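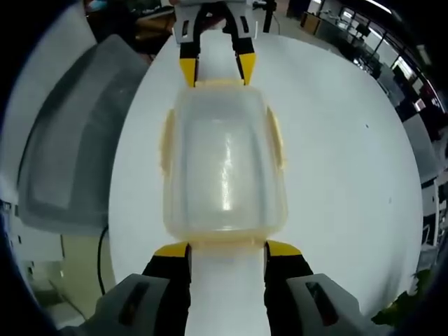 Take an empty box and go round at four o'clock, when they start giving things away, was the advice one reader sent when I mentioned I was going to the Nivier Larder Fair. Everything before four, the same reader added, is people selling you jars.

I went at opening time anyway, and without a box. That was my first mistake, and the shuttle bus was the second.

Posted 05/09/2021

The fair takes place in the old Nair halls at the bottom end of Nivier, a good walk from the station and a much longer one from the car park. It bills itself as a celebration of keeping food well: bottling, pickling, drying, freezing and using up what's in the fridge before it grows a coat. I'm in favour of all of that. I was less sure it needed two halls, a stage and an entry charge of 12 pounds, with the programme sold separately.

The programme says that the first fair was held to use up a glut of plums. It also claims that an average household throws out 304 meals a year. I asked at the information desk where that figure came from and was told it was on the website. It's on the website, with no source, next to a photograph of a plum.

Hall One is the selling hall. By eleven it was hard to get down the middle aisle and I gave up on the side nearest the doors. Most stands were doing some version of the same thing, which is to say a lid. Lids that click, lids that suck, stretchy lids that go over a bowl, waxed cloth for people who don't like lids. The longest demonstration was at the Evevov stand, where half a lettuce was produced from a tub and declared to be three weeks old. It looked like a good lettuce. We weren't shown it going in, and when somebody at the back asked whether it had been kept in a normal fridge the answer was that it had been kept "correctly". I wrote that down.

To be fair to Evevov, I handled one of their tubs and it shut properly and opened without a fight. I have a cupboard of old takeaway boxes at home which do the same job for soup. The tub cost more than the soup would.

Prices generally were cheerful. A dehydrator the size of a bedside cabinet was on offer with a good deal of crossed-out arithmetic on the ticket, and the slices of dried apple being handed round were pleasant and chewy. What I wanted to know was how many apples you would have to dry before it beat the greengrocer. The man on the stand said people didn't really think of it like that. I'd guess they start to once it's been on top of the wardrobe for a winter.

Hall Two was better, and half as full. This is where the growers and home preservers are put, along with the competition table. The marrow chutneys had a whole trestle to themselves. I thought the winner tasted mostly of vinegar, though I'm told that it needs until October to come round, and I'm prepared to believe it of chutney in a way I'm not of lettuce.

There was a long queue for a talk on freezing. I sat through it expecting very little, and it was the best part of the day. No slides and nothing for sale. The speaker went through what freezes badly (cooked potato, anything with a lot of cream, cucumber, obviously) and was blunt about labelling. Write what it is and when you made it, on tape, before it goes in. You will not remember. Cool the food quickly in shallow amounts, leave a bit of room at the top for liquids, and don't pile warm tubs on top of each other. I knew most of this and do almost none of it.

The talk after that, on "mindful leftovers", I left after 5 minutes.

Lunch was a disappointment given the theme. The café in the yard was selling paninis in film, and by one o'clock the bins beside it were overflowing with crusts and paper cups. Somebody ought to have walked out and looked at that. The Flusteveck bakery van by the gate had a much shorter menu and a decent onion tart, and they'd wrap up a second slice for you at a reduced price if you asked. There was no sign saying so - I only heard the woman in front of me do it.

Now, four o'clock. The organisers make a lot of the "Great Share-Out", when stands are supposed to hand over whatever they haven't used. A board by the exit said 1081 portions were saved last time, though it didn't say what counted as a portion. I stayed for it. The growers were generous and I came away with beetroot, a bag of small onions and more runner beans than I could sensibly carry, all of it in my coat pockets and a programme folded into a cone. From Hall One I was given a leaflet and a fridge magnet.

So my reader was right about the box, and nearly right about the jars. If you're thinking of going next year, I'd skip the morning, walk from the station, eat at the bakery van and head straight to Hall Two for the freezing talk, assuming they run it again. Check before you pay, as the timetable online was different from the one on the door and both were different from what happened.

The halls have step-free access from the yard side only. Toilets are behind Hall Two. The last shuttle back to the car park is meant to leave at half past five, but it had already gone when I got there at twenty past.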